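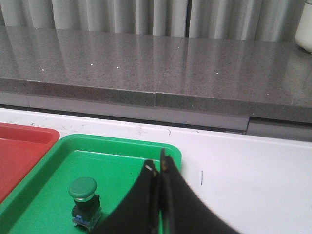 Leonidas Theodorakopoulos told the Setville council that the late bus should run until midnight or be dropped altogether, and that a half measure would suit no passenger he had spoken to.

The council voted on 12 February 2022 to extend route 21 by one hour on weeknights. The last departure from the station moves from 20 minutes past nine to 20 minutes past ten. Service beyond that time was deferred to the October budget review.

The operator, Flallow, will run the added trips at intervals of 60 minutes with existing vehicles. Stops on the hospital loop are unchanged – the Mill Road stop will be skipped after nine until the road repairs there are complete. Fares stay the same, and monthly passes remain valid on the added trips.

A petition with 1,000 signatures had asked for the midnight service. Shahab Farahani of the transit office said the current driver contract does not cover shifts of that length. Revised timetables will be posted at all stops before the change takes effect.

Comments (2)

Grigaitė: My shift ends at ten, so this works if the connection at the station is held. Is it?

marta_k: Mill Road again. It was skipped all last fall too.

Contact the newsroom | © 2022 Setville news desk | Back to top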